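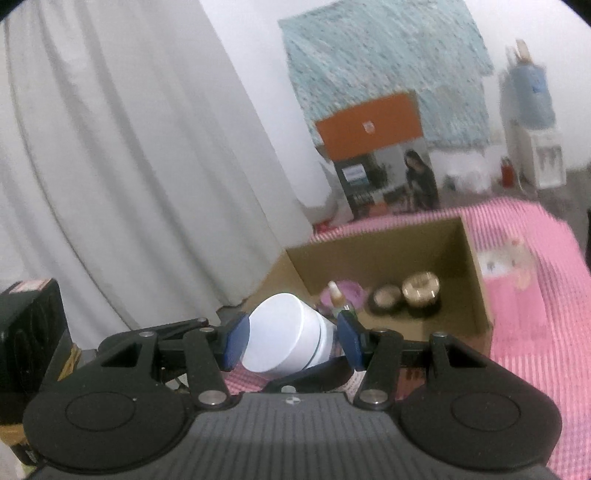 Home collectors wanted - Jandora hand gripper project

Urnach is looking for people to record short everyday tasks at home using a hand-held gripper. The clips go into the training set for our picking and packing model. Starts in March, part time, your own hours.

What you'd do: pick up small household stuff, put it in a box, take it out again. Jars, bottles, packets, tins. Then shuffle it all and go again. Each session is 10 minutes of recording, 2 sessions a day max. Your own table, your own things, normal mess is fine and we actualy prefer it.

Target for this round is 2760 clips. We have 163 so far, so plenty left.

You need:
- to be 18 or over
- a table and decent light
- steady hands, gripper gets heavy after a while
- wifi good enough for overnight uploads
- no faces, mail or bank cards in view please

No robot experience needed. Left handers very welcome, we are short on those.

We ship the kit and pay return postage. Training is one video call, then a test session that we check before you go on. Paid per accepted clip - rate sheet comes with the reply. Dropped items are OK, just keep recording and pick it up agian.

To apply: send your city, which hand you use and a line on the room you'd record in. Attn Irena Kubiak, collection desk, Urnach. Applications close 12/7/24.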